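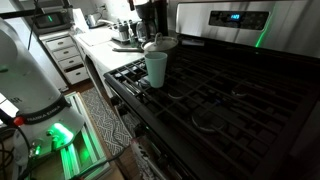
Range and arm station, staff kitchen.

Automation at the Pondik kitchen: comments on the new work plan

irfan_harahap
Under the plan effective in August, the arm will handle cups and cookware at the range. Two kitchen positions will be reassigned to meal planning and stock. Pay grades will remain unchanged. Comments are invited from all shifts.

jhosep.ccori
The evening shift requests clarification. The plan states that staff will "supervise" the arm, but supervision does not appear in any current job description. If an attendant must stand at the range for the full shift, the workload has not been reduced.

w_entili
I respectfully disagree. Reaching across hot grates is the task most often raised at our safety meetings. Watching is less tiring than lifting.

jhosep.ccori
Less tiring, perhaps, but it carries responsibility. Who answers for a spill?

irfan_harahap
The shift lead. Section 2 will be revised to say so.

arif.r
Please also address the runner between the arm's base and the stove. A cable crosses one end of it, and staff walk there.

w_entili
Agreed. I support the plan on condition that the cable is rerouted first.

irfan_harahap
Noted. The cable item has been added to the list for Facilities. Comments remain open until 11 a.m. tomorrow.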